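4.3 Stocking the bedside shelf and packing guest pouches

This section covers the Trilteo bedside shelf unit in rooms fitted with the Mevport guest set. Assemble the unit first (section 4.1) and check that it stands level (section 4.2).

You will need:
Guest pouch, printed (part 3589)
Toothbrush in packet
Hand towel
Bottled water
Cup
Refill card (part 1562)

Before you start

Wipe the top of the unit with a damp cloth and dry it. The raised lip holds crumbs and dust, so run the cloth along the inside edge as well. Wash your hands before touching the cup or the toothbrush packet.

Stocking the shelf

1. Stand the water bottles at the back of the top shelf with the labels facing the room.
2. Lay the toothbrush beside the bottles. Leave it in its packet.
3. Fold the towel in thirds and then in half. Put it next to the toothbrush.
4. Place the cup in the open compartment. A spare bottle of water can go in the same compartment.

CAUTION: Do not set a hot kettle on the top shelf. Heat marks are not covered by the Vellska surface warranty.

Packing the pouch

5. Take a pouch by its two top corners and pull gently outward to separate the sides. New pouches are packed flat and tend to cling together.
6. Stand the pouch upright on a flat surface. 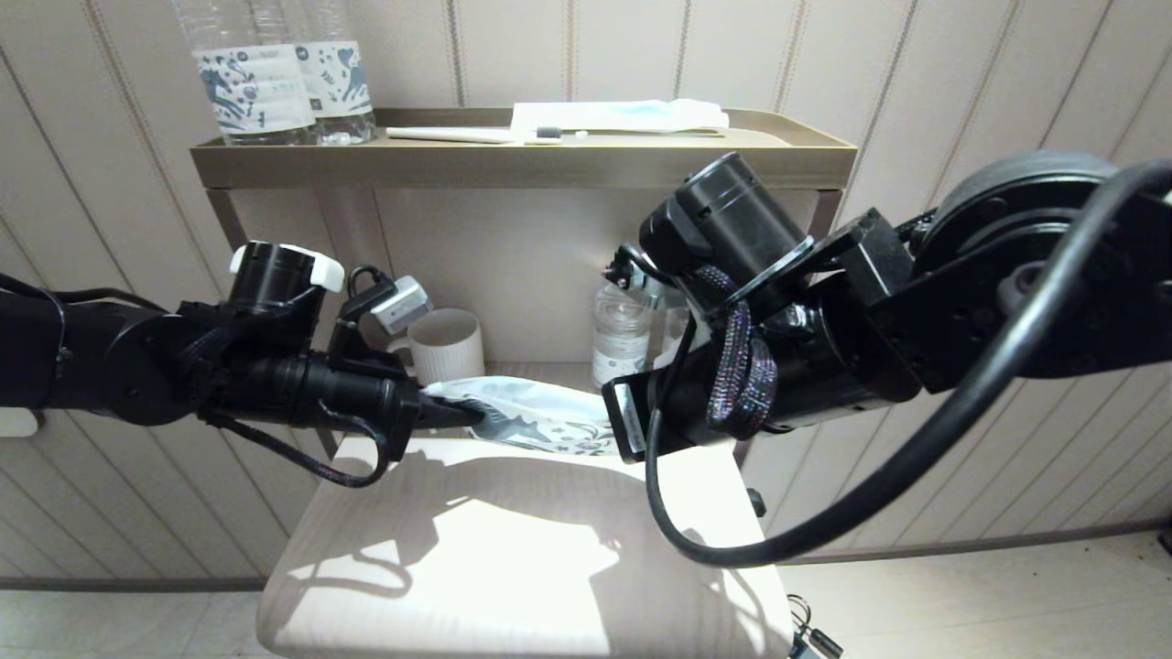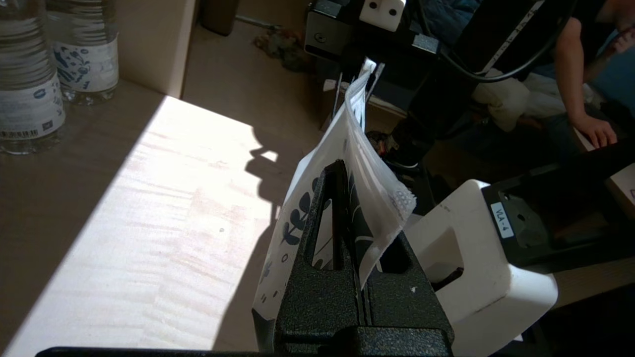

7. Put the heaviest item in first. Small items such as combs and cotton pads go on top.
8. Slide the refill card down the back wall of the pouch with the number facing out.
9. Press out the extra air with the flat of your hand, starting at the bottom.
10. Close the pouch. Run your thumb and finger along the full width of the closure, then go back over both ends.

NOTE: If the closure will not hold, look for lint or a fold of plastic caught in it. Replace the pouch if it still opens after a second try. Do not use tape.

CAUTION: Keep empty pouches away from babies and small children. Plastic bags can cause suffocation.

Storing spare pouches

Keep spares flat in the Kaimal drawer insert (part 3866), out of direct sun. The printing may fade if pouches are left on a windowsill. No more than 2 sleeves fit in one insert.

Between guests

Throw out any opened toothbrush packet. Replace the towel even if it looks unused. Check the seal on every bottle cap and remove any bottle that has been opened. Wash the cup by hand and let it dry fully before it goes back in the compartment.

For replacement shelf feet, see section 6.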